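Slow Travel in Zatora: What I Learned in 13 Days

When I told my friends that I will spend my whole October holiday in one valley, they asked me if I had lost my passport. Most people who fly to our part of the mountains do Brindus in one day, the lake at Imley in another day, and then they are back on the bus with a magnet for the refrigerator. I did it like this too, some years ago, and I could not remember much from it except the bus.

So this time I stayed in Zatora for 13 days. It is a small town between the two famous ones, and the guidebook gives it only four lines. I want to write down how it went, while I still have my notes.

How to get there

The train goes only as far as Brindus. From the station you take the green minibus, which leaves when it is full and not before. I waited for 50 minutes with my suitcase between my knees, next to a man who was carrying two car tires. If you arrive in the evening, please check that there is still a minibus, because a taxi will ask you 300 for the same road. I paid 7 for the minibus, in coins. The driver does not like large bills and he will tell you so.

Sit on the right side. The road climbs above the river and for the last part of it you look straight down into the orchards.

Where I stayed

I rented a small apartment above a shoe repair shop. The owner is Wilma Urquhart, a lady who came to Zatora to teach music and did not leave. She gave me the keys, a hand-drawn map, and a long warning about the church bells. She was right about the bells.

I prefer an apartment to a hotel when I stay longer than a few nights. The reason is breakfast. I do not like to be dressed and polite at eight in the morning, and in my own kitchen I can eat leftover dumplings standing up. I also save money this way, and then I spend it on cheese. 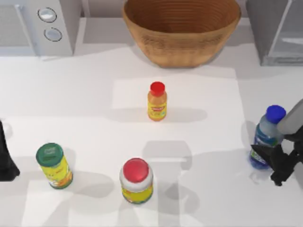
Woven bowl on a white counter.

The market is open every morning except when it rains hard. I made the mistake to go late on my first day, when only onions were left. Go before nine. The women at the back, behind the honey, sell small yellow plums that you will not find in Brindus at all, and they let you taste. They do not bargain. I tried it once and the seller just looked at me until I paid the price.

The walk to Najjar

Najjar is the old monastery village on the other side of the ridge. People go there by car from Imley, stay for half an hour, and go home. On foot from Zatora it takes a good part of the day, and for me it was the best thing of the whole trip.

The path begins behind the school. After the last houses it is marked with white paint on the stones, but in two places the paint is gone and you must choose. Both times I chose wrong. At the first one, keep to the left of the water tank. At the second one, go up, even if the lower path looks nicer - the lower path ends in somebody's beehives.

On the way up I met Kittipong Kongkaew, a retired surveyor who was walking the valley from one end to the other. He had a much better map than me and much better shoes. We went together the rest of the way and talked about soup, mainly. He told me he had been lost at the beehives also, so I felt better.

In Najjar there is one place to eat, with no name outside. Look for the blue door. They cook one dish each day and when it is finished they close. We had barley with mushrooms and sour cream, and I still think about it. The monastery costs nothing, but there is a box for the roof, and the roof really needs it.

Take 200 in cash with you if you want to eat, give something for the roof, and come back by car. There is no machine in the village, and after the climb you may not want to repeat it in the other direction. I did not want to.

The days when I did nothing

I was a little afraid of these days. What do you do in a small town when you have already seen the bridge? On the fifth day it rained from morning until night, and I read, slept, wrote three letters and warmed up the same soup two times. In the evening the shoe repair man knocked and asked if the noise of his machine was bothering me. I had not noticed it. We spoke for a long time on the stairs, half in his language and half with our hands.

After this the town became different for me. The baker started to keep one dark loaf for me under the counter. The minibus driver greeted me even when I had no coins to give him. These are small things, but in one day you do not have time to get them.
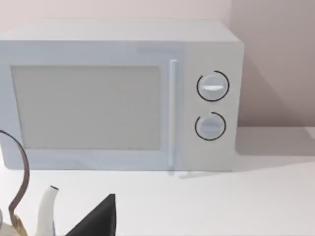 What I would do differently

I would bring better socks and fewer books. I would learn the numbers before arriving, at least up to one hundred, because in the market they are said very fast. I would also go to Imley early in the morning - I went after lunch, and there were six buses on the shore and a long line for the boats. The water is as blue as on the postcards, I must admit that.

And I would ask Wilma about the bathhouse sooner. I found it only two days before leaving, behind the post office, with no sign. It is open for women in the morning and for men after four. Bring your own towel and sandals, and do not sit on the top bench the first time.

If you have questions about the path or the minibus, write me in the comments. I answer slowly, but I answer.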